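Home Opinion Culture Neighborhoods Letters Archive

In Praise of the Small-Town Swap Shelf

By Precious Jacobs
September

212 shares 38 comments

The library in Trodthorpe keeps a shelf by the side door where you can leave anything and take anything. Seeds, jigsaw puzzles, half a set of encyclopedias, a bag of buttons. I have been visiting it on my lunch break for 4 years and I want to make a case for it, because there is talk of replacing it with an app called Wikdale, and I think that would be a real loss.

I should say first that I like the app! I've used it. You put up a listing, a neighbor sends you a message, and a bread machine moves from one kitchen to another. Damián Herrera, who helped bring it to our county, told the town meeting that it has 2,101 members here already, and in a place our size that is wonderful. I hope it keeps growing.

But an app needs you to know what you want. You type "lamp" and you get lamps. The shelf has never once shown me what I was looking for, and I've come home from it with a book on knots (I can now tie eleven of them, four reliably), a pasta cutter, a cassette of Hungarian children's songs and the best gardening gloves I have ever owned.
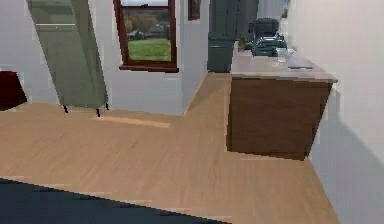
The songs came from Aranka Dobos. I know this because she had tucked a note into the case with the words written out by hand, and the note said to call if anyone wanted help with the vowels. So I called. We have had coffee maybe a dozen times now, and she has been very patient about the vowels. I don't see how that happens through a listing. I would never have searched for those songs in a hundred years, and she wouldn't have bothered to photograph a cassette.

There's also the matter of small things. Who is going to post a single spool of green thread? Who is going to arrange a pickup time for three birthday candles and a ruler? On the shelf they just sit there until somebody needs them, and somebody always does. My son's whole school diorama last spring came out of one visit: felt, pipe cleaners, a shoebox from Clonbridge with the tissue paper still inside.

The argument against the shelf is that it gets messy, and it does. People leave broken toasters. Someone left a wet umbrella on top of the atlases and I was mad about that for a week. Wenceslao Contreras wrote in this paper that a town that spends more than 3,000 dollars a year on the building's side entrance ought to have something nicer to show for it. I read his letter twice and he has a point about the toasters.
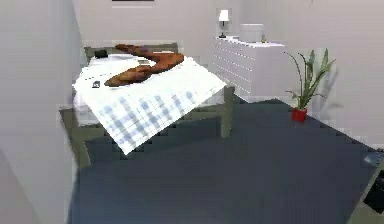
Vol. 12, No. 3

My answer is that we could tidy it. A bin for books, a bin for craft stuff, a sign that says nothing with a plug. Nobuhle Buthelezi at the front desk has offered to clear it every morning before opening, and I would gladly take the evenings, and I bet there are others who'd do a shift if we asked them. That's all it would take, some bins and a few of us with ten minutes to spare.

And keep the app too, for the couches and the bikes and the bread machines. Big things need trucks and planning and a photo so you know if it'll fit through the door. I have no quarrel with any of that. I'd just like there to be one place left in town where I can walk up with a jar of marbles, set it down and walk off with a harmonica.

The library board takes comments at the front desk until the end of the month. The cards are next to the pencils. Please fill one out, and if you go by the side door on your way, I left a very good colander on the second shelf.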